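Stonora Table Work: Good Practice

Rules for recording hand tasks at our tables, room 131. Spread the cloth to cover the work area before the first take. Keep only the task items on it.
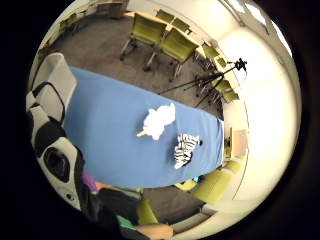
Anong Saithong would add a limit: 25 takes per person, then a break, because grips get sloppy after that.

The limit is now in the Naven checklist. Marker faces stay clear of sleeves, and soft toys are picked up from above.

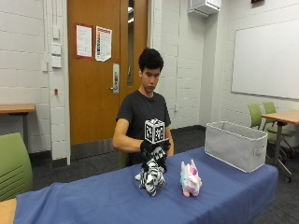
Takes that break a rule are logged and repeated the same afternoon.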